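Lendunholm halts sink-clearing trials after grip fault
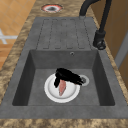 Villalobos Robotics, Safety and Test Department

Feldale, May 30, 2023. Villalobos has stopped simulated sink trials of its Lendunholm kitchen arm after the gripper reported plates released while still holding them. The fault showed up in 18 of 2,464 runs. A software patch issued in August was supposed to have cured it.

"I signed off on that patch and I wouldn't do it again on the same evidence," said test lead Karla Alvarado. "A simulated sink is kind to a robot. I don't expect a real one to be."

Kitchen trials in Prastham are on hold. No restart date is set.

Contact: Begoñe Montoya, press desk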